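Clindwood Kitchen Survey – README

This data set holds 2,273 responses to a household survey on kitchen renovations in Clindwood and Sturnell. It covers what people replaced, what they paid and how they rate the result. Bhupendra Shukla wrote the questionnaire and Beril Yalçınkaya cleaned the responses.

Files

responses.csv – one row per household
codes.csv – answer codes and labels
notes.txt – changes between versions

Respondents chose a benchtop material from a list of 5. Laminate and engineered stone are coded separately. Natural stone is a single code, so marble and granite can't be told apart.
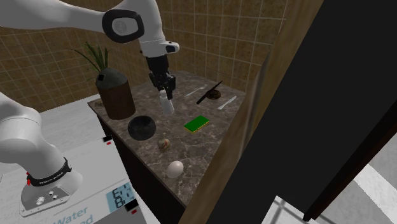

Small white bottle held just above a countertop.

Costs are in dollars and include labour where the respondent knew it. Blank means not answered; zero means the work was done at no charge. Suburbs with fewer than 40 replies have been merged with a neighbouring one.

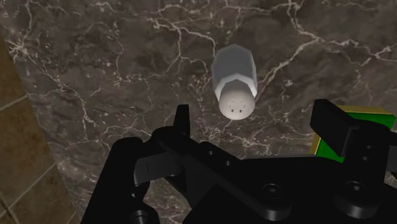 Colour was a free-text question. We grouped grey and charcoal together but left the original wording in column 2. Spelling has not been corrected.

Known problems

Hladun households received an early form without the splashback question. Rental properties are under-represented – most tenants skipped the cost section.

Please cite the version number in any published work. Corrections are checked each October.

Print this page | E-mail this page

Related items
Minex Laundry Survey
Sturnell Bathroom Fittings
Codebook for Hladun Housing

Contact us | Copyright Clindwood Kitchen Survey | Back to top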